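Print this page | E-mail this chapter to a colleague

CHAPTER 7
Two Arms, One Clock

I put off writing this chapter for a long time, and I suspect you've been putting off the subject too. One arm is friendly. You send it somewhere, it goes there, and if it gets there a bit late you shrug and have your tea. Add a second arm and suddenly every lazy habit you picked up in the first six chapters comes back to bite you (and I did warn you about the timestamps in Chapter 2!).

My own lesson came on a job we called Congate. The control code was written in two halves, one process for each arm, and each half worked beautifully. I'd tested the left for days. I'd tested the right for days. Then I ran them together, and the moment both grippers had hold of the same thing they began to tug at it, very gently, like two polite people with one umbrella. Neither program had a bug in it that I could find. They just disagreed over what time it was.

The gap was 14 milliseconds. That sounds like nothing, and for an arm waving about on its own it pretty much is nothing. But once two grippers share an object, the object ties them together, and any difference between where the left arm thinks it should be and where the right arm thinks it should be has to go somewhere. It goes into the object, or the fingers, or the motors, and then into your error log.

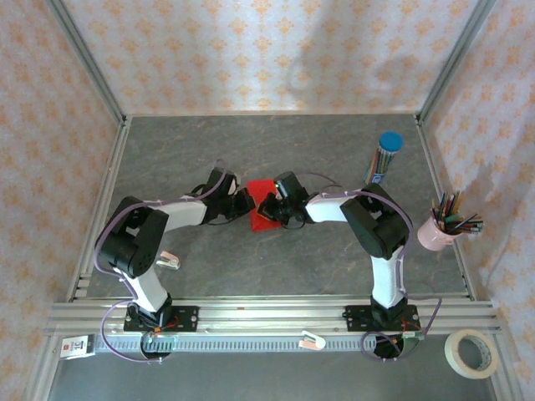 So the first thing we'll do in this chapter is stop treating the pair as two robots. In the software they become one machine with a lot of joints, and a single loop that reads everything, thinks once and writes everything. I'll use the Flulgate scheduler for this, mostly because it's the one I know and its messages are short enough to print on a page. If you're using something else, the ideas carry over well enough, though you'll have to hunt for the matching settings yourself.

After that we get to planning, and this is the part I really enjoy. Instead of asking "where should each hand go?" we ask where the object should go, and work backwards to the hands. It feels odd for a day or so. Then it feels so natural that you'll wonder what on earth you were doing before. We'll look at what happens when one arm can reach a pose and the other can't, how to let go without a jerk, and why a planner that checks each arm against the table but forgets to check the arms against each other will get you into trouble sooner or later.

Perception comes last, and it's shorter than you might expect. Two grippers hide a great deal of whatever they're holding, so I'll show you how to keep a sensible guess going while the view is poor. The recorded logs for the exercises are in the Callbridge folder, 3,000 steps to a file. Please open one before you read Section 7.1, even if you only scroll up and down it for a minute. Look at the two time columns, side by side, and see how far apart they drift.

7.1 Whose time is it?

Let's start with the simplest loop that could possibly work, and then break it.

Contact: Fuentealba Textbooks, Reader Desk | Copyright Fuentealba Textbooks. All rights reserved. | Page updated 08/11/2020 | Back to top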